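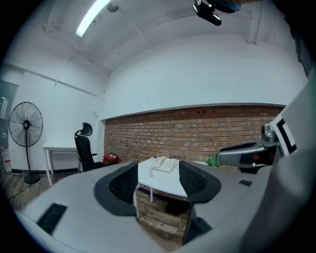 Clodagh Mac Giolla wants to know why we're still doing phone cords on the room check when half the building has gone over to cell phones. Because the landline is the one that works when the wifi doesn't, and last January we found out. Cord stays on the list. Her other comments are in below where they belong.

ROOM CHECK, BRICK ROOM, RARNTHORPE
Checked by: Nga La
Start 7:50 am, done before the first booking
Marks: OK / FIX / ASK

1. Floor and walkways
Door to desk, clear walk: OK
Door to oval table, clear walk: OK
Bags on floor: FIX. Red bag down by the brick wall, left end. Not in the way of the door but it is floor and people walk there. Please hang up or put on a shelf.
Mats: none in this room, skip
Comment (Kristaps Juška): can bags against a wall not just be OK? I'd say yes if nobody has to step round them.
Reply: form says floor clear, so FIX. Take it up with whoever rewrites the form.

2. Oval table
Stands level, no rock: OK, pushed on all sides
Legs tight: OK. Thin legs so do this one every time pls, dont just look
Top clean: OK
Edge, no chips or splits: OK
Nobody sits on the table. Still.

3. Telephone
Dial tone: OK
Handset and cord, no splits: OK
Cord position: FIX. Coiled cord hangs over the front edge of the table. Easy to catch with a sleeve or a bag strap and then the whole phone goes. Push phone back, cord up on the table top.
Emergency numbers card by the phone: ASK. Old card says extension 347 for the front desk, is that still right? Kaisu to confirm.
Comment (Kaisu Rautiainen): 347 is right. New cards are printed, I have them, will drop one off.
Comment (Clodagh): could the phone live on the desk instead, then there's a wall behind it?
Reply: asked before. Line wont reach without running it over the floor, and then we have a FIX in section 1 every single time.

4. Desk and chair, left side
Desk tight against wall, no gap for things to drop down: OK
Desk legs: OK
Chair, high back, black. Back lock holds: OK
Headrest: OK
Armrests: left one OK, right one a bit of play. FIX, needs the hex key from the Chauke toolbox
Casters roll, no hair or string: OK after cleaning. Yuck
Chair pushed in when not in use: ASK. Do we want this on the form? People trip on the base.
Comment (Gerrit Ngubane): yes add it.

5. Walls
Brick, nothing loose, no fresh dust below: OK
Small holes in the upper bricks: old, known, no change. No plugs or screws sticking out. Leave alone
Ledge along the top of the brick: OK, nothing stored on it. Keep it that way, anything up there comes down on somebody
White wall above, no damp or flaking: OK
Comment (Gerrit): can we fill the holes?
Reply: Clurklow quoted for it with the other rooms, 43 a room. Waiting on a yes.

6. Power and light
Outlets, covers on: OK
Extension cords: none in use
Lights, all come on: OK
Switch plate: one screw loose, tightened, OK now

7. Exit
Door opens fully: OK
Closer shuts it without slamming: FIX, slams. Caditz has the part on order
Exit sign lit: OK

TO DO
Bag off floor - Kristaps
Phone back, cord up - done by me at 8:05
New numbers card - Kaisu
Armrest - me, tomorow
Door closer - waiting on Caditz
Add "chair pushed in" to form - Gerrit

Next check same time next month. If you move the table tell me first, the phone goes with it.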